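What Is an Expansion? How Extra Parts Are Added to Video Games
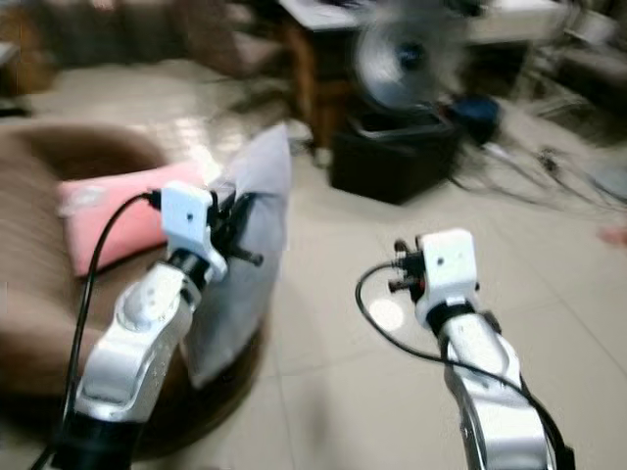 Two robot arms in a room with a tiled floor. The gripper on the left is pressed against light grey fabric.

From the Brilta Library Service series for young readers
2020-09-06

When you buy a storybook, it has a first page and a last page. Many video games are different. The people who make a game may keep adding to it after it has gone on sale. A large addition is called an expansion. A small one is often called an add-on.

What is inside an expansion?

An expansion might bring a new island to explore, a new set of puzzles or a new character to play. An add-on is usually smaller. It might be a hat for your character or a different colour for a racing car.

The game called Flolley is a farming game. When it first came out, players could grow 11 kinds of vegetable. Its first expansion, Clallari, added a harbour, fishing boats and a story with 31 short chapters. Players who did not buy Clallari could still use the farm as before.

Who makes it?

Writers, artists, programmers and musicians all take part. At the Tikkanen studio, the Clallari team had nearly 51 members. Leena Toivonen wrote the harbour story. Troels Hjaltested composed the music, including a different tune for each kind of weather.

Testers play the new part many times and look for mistakes, which are known as bugs. Raimo Savolainen led the testing for Clallari. His team found a bug that let boats sail straight through the lighthouse, and the programmers repaired it before the expansion was released.

Why does it come out on different days?

Games are played on computers, consoles, tablets and phones. Each kind of machine works in its own way, so the programmers must prepare a version for each. The company that runs a console's online shop will usually check the game as well. Clallari was ready for computers first. The console version is planned for October.

Does it cost money?

Some expansions are free and others must be paid for. Always ask a parent or carer before you buy or download anything. Check that you already have the main game, as most expansions will not work without it. Your machine also needs enough storage space.

Words to know

Developer: a person or company that makes a game.
Publisher: a company that pays for a game to be made, or helps to sell it.
Update: a change to a game, often made to fix bugs.
Release: the time when a game or expansion becomes available to players.

Written by Aarne Partanen. Checked by Tapio Kiiskinen.
Suggested reading age: 8 to 11 years.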